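Removing a former director from a company bank mandate

Posted by Jilier Holdings Office, July 18, 2018

Our company keeps its current account at the Kasumbridge branch. One of our directors resigned in April, yet the bank continues to treat that person as a signatory, and 17 payments have been made under the old mandate. We should be grateful for guidance on how the change is to be recorded.

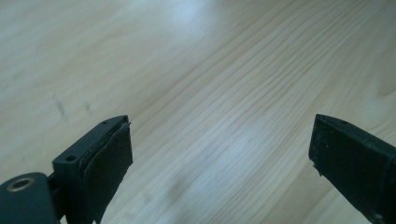 Can the remaining directors stop further payments in the meantime?
Any remaining signatory may ask the bank in writing to suspend the mandate, and the bank will normally hold all outgoing payments until a new one is lodged.

Aitken Secretarial

The board should pass a resolution naming the persons now entitled to sign. A certified copy is sent to the bank with a fresh mandate form. Please check also that the resignation has been entered at the companies registry, as the bank will compare the two records. Payments made after the resignation should be listed by date and payee, and any that the board did not approve should be raised with the bank separately. 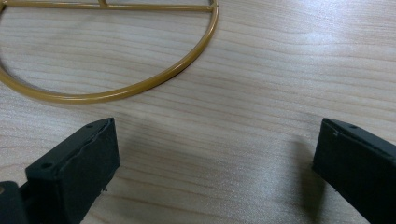 Further replies

Tamovville Traders

We had the same difficulty. The bank took over 69 days and then asked for the form again. Keep copies of everything. Cards need to be cancelled separately.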